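How a Robot Arm Gets Its Camera Set Up

A robot arm can be strong and still miss. If it reaches for a block and closes its fingers an inch to the left, the motors may be fine. The problem is often the camera setup. This page explains how one arm, named Sita, is prepared for work at the Canham Workshop in Fletdale, and how it is looked after.

What the camera does

Sita has a small camera mounted near its gripper. The gripper is the part that holds things. A camera does not know what a block is. It records a grid of tiny colored dots called pixels. A computer program reads the grid and looks for patterns, such as a patch of red with straight sides.

The program then has to work out where the patch is in the real world. To do this it needs certain numbers. It needs to know how wide the camera's view is. It needs to know how the camera is tilted. It also needs to know how far the camera sits from the gripper. Finding these numbers is called calibration (say it: kal-uh-BRAY-shun).

Practicing in a simulator

The first part of the setup is done without the arm. The technicians use a simulator, a computer program that draws a pretend workspace and follows rules for light, weight, and movement. Nothing gets bumped or scratched in a simulator, and a test can be repeated many times.

The test object is a cube of one plain color. A cube is a good choice for three reasons. Its edges are straight, its corners are sharp, and its true shape is known exactly. If the program finds the edges in the wrong place, the error is easy to measure.

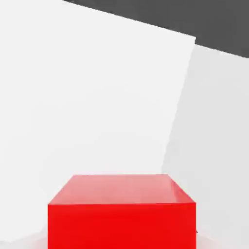 A red cube drawn by a simulator. The far edge of the top looks shorter than the near edge.

The top of a cube is a square, so all four of its edges are the same length. Seen from the front and slightly above, the far edge looks shorter because it is farther away. This effect is called perspective. You can check it by looking at a square book lying on a table. The program uses perspective as a clue. By comparing the near edge with the far edge, it can work out the tilt of the camera.

Light matters too. A shiny surface can have pale patches where light bounces off it. A poorly set program may decide that a pale patch is a separate object. The technicians adjust the color settings until the whole top is counted as one face.

Each round of simulator tests uses 200 pictures. The cube is moved or turned before each one.

Moving to the real arm

Next, the numbers are loaded into Sita's controller, the computer that runs the motors. A real cube is placed on a marked spot. The arm moves slowly toward it and stops above it. A technician measures the gap between where the gripper is and where it should be. The numbers are corrected, and the test is run again.

People stay outside the yellow line while the arm is moving. The red stop button is tested first every time.

Looking after the camera

Calibration does not last forever. Screws loosen, and dust collects on the lens. The Canham checklist has these jobs:

Wipe the lens with a dry, soft cloth.
Check the 6 screws on the camera bracket.
Look along the cable for cracks or sharp bends.
Run the cube test after every 700 pickups.

If the cube test fails, the controller shows code 404-C, and the arm will not start work until calibration has been repeated.

Words to know

Calibration: finding the numbers that let a machine measure correctly.
Controller: the computer that tells the motors what to do.
Perspective: the way things look smaller when they are farther away.
Simulator: a program that imitates real objects and places.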